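Drumik docs > Guides > Collecting demos by hand

How to record hand-held gripper demos for a small food task

Written by Stamatia Zacharopoulos. Last touched in July, mostly the bit on discards.

Quick version of how we do it on the Risarby table. Written between sessions so excuse the shorthand. Assumes you've already got a hand-held gripper that records, and that Dretovus is installed on the laptop. If not, do the setup guide first and come back.

The task in this guide is skewers and marshmallows. Soft, light, sticky, never the same shape twice. Most of it carries over to other small food jobs.

What you need

Hand-held gripper, charged
Laptop with Dretovus open and a session folder made
A tray with a low rim
Wooden skewers
Marshmallows, small ones, plus spares in a closed bag
Damp cloth, dry cloth
Somewhere to put used food that isn't the bench

Before the first take

Wipe the table. Then dry it properly, a streaky table gives you highlights that move about when you do.

Lights on, blinds down. Leave them alone until the session is over. If somebody opens a blind halfway through, close the session and start another one. Don't carry on and hope.

Look at the finger pads. Scuffs are fine, ours are well scuffed. What isn't fine is a pad that has come unstuck enough to fold over when you squeeze. Press the corners down. If they lift again, new pad, new session, put it in the notes.

Open and close the gripper five times with the live view up. The width trace should go down to the same number every time. If it drifts, recalibrate. Takes a minute.

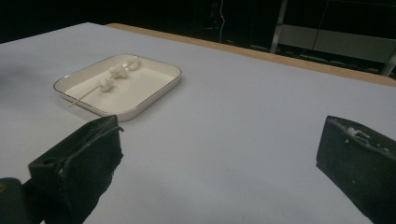

6 min read

Start pose is hands back, fingers open, tray in view and out of reach. Three marshmallows on the skewer, gaps between them, skewer lying across the tray with its point over the rim. The approach is part of the demo. People forget this and start with the fingers already hovering over the food, and then the policy has never seen what getting there looks like.

Hold the start pose for a slow count of two. Then go.

Recording a take

1. Press record. Wait for the beep. No beep, no take.

2. Hold still, count of two.

3. Move in at one steady speed. Slower than feels natural. You'll speed up after the first ten or so, everybody does, keep an eye on it.

4. Line the fingers up before you come down. Turn the wrist in the air, not once you're touching something.

5. Close until the marshmallow just starts to give. Stop there. If it's gone flat you have gone too far, and the next grasp on it will be a different job altogether.

6. Lift straight up a little, then across. Dragging is a separate label.

7. Put it down, open the fingers fully, back off the way you came.

8. Hold still again, count of two. Press stop.

Your other hand stays off the table the whole time. If you have to steady the skewer with it, the take is a discard. Same if you talk yourself out of a grasp and go round again. Unless you're recording retries on purpose, see further down.

Changing things between takes

This is where most of the value is and where most people get lazy. Move the tray every take. Not far. Turn it a bit, push it a bit, have the long side running a different way. Shift the skewer inside the tray. Sometimes the point over the rim, sometimes tucked in, sometimes the blunt end nearest you.

Change the gaps between marshmallows as well. Bunched up, spread out, one on its own at the end. Leave the squashed ones in for a few takes, they're useful. Swap them once they start coming apart or sticking to the pads.

Don't do it in a pattern. First week I did left, middle, right, left, middle, right for 47 takes and the thing learned where the tray would be from what the background was doing. Binned the lot. Now I shut my eyes and shove it, which isn't very scientific but works better.

What stays the same: table, lights, gripper, and the order of the steps. Change one of those and it's a new session.

How many

We aim for 400 kept takes per task before training anything. You will record more than that. On the last skewer set I recorded 475 to get there, and that was a good run.

Do them in short blocks. Wrist gets tired, takes get sloppy, you don't notice till you play them back. I stop for tea well before I think I need to. Mornings are better than after 4pm, for me anyway.

The bigger target for the food set is 3000 across all the tasks, but don't think about that number while you're holding the gripper.

Labelling

Do it at the end of each block, while you still remember. Dretovus plays each take at double speed and you hit a key.

K for keep
D for discard
R for retry (a miss, then a recovery in the same take)
G for drag

Discard if: fingers leave the view for longer than a blink, tracking jumps, other hand shows up, no still bit at the start, marshmallow ends up on the floor. Keep if it's a bit clumsy but it got there. Clumsy is fine. You want some of that.

If you can't decide, D. Arguing with yourself over one take costs more than recording it again.

Retries

Record these as their own block. Miss on purpose, but miss the way you'd really miss: slightly high, slightly to one side, closed a touch early. Then open, back off a bit, come in again. A great big theatrical miss is no use becuase the robot will never make that mistake.

I do one retry block for every four normal ones. Athanasiadis, the older pipeline, used to throw these out automatically, so if you're still exporting through that, turn the single-grasp filter off first. Lost an afternoon to it.

Sticky pads

Marshmallow leaves bits on the pads. After a while the food hangs on when you open, and you get takes where the release looks late. Wipe with the damp cloth every block, then the dry one. Don't pick at the foam with your nails, it frays.

If something does hang on during a take, don't shake it off. Hold still, stop, discard, wipe.

Checking before you export

Pick ten kept takes at random and watch them at normal speed. Check that the beep and the first frame line up, that the width trace closes when the fingers close, and that the path doesn't have a kink in it. A kink usually means tracking lost the table for a moment. Plain white tabletops are bad for this. If you see lots of them, put something with a bit of texture further back where the camera can find it, and leave it there for the whole session.

If more than two of the ten are bad, go through the lot again. Sorry.

Then Export > Session > Kept only. Add retries as a second export and dont mix the folders, the loader reads the folder name.

Notes file

One line per block. Who was holding the gripper, which pads, anything odd. "New bag of marshmallows, bigger" is a perfectly good note. So is "hands cold". You'll want it in a month when one block trains badly and you're trying to work out why.

Next: Splitting sessions for training
Previous: Calibrating finger width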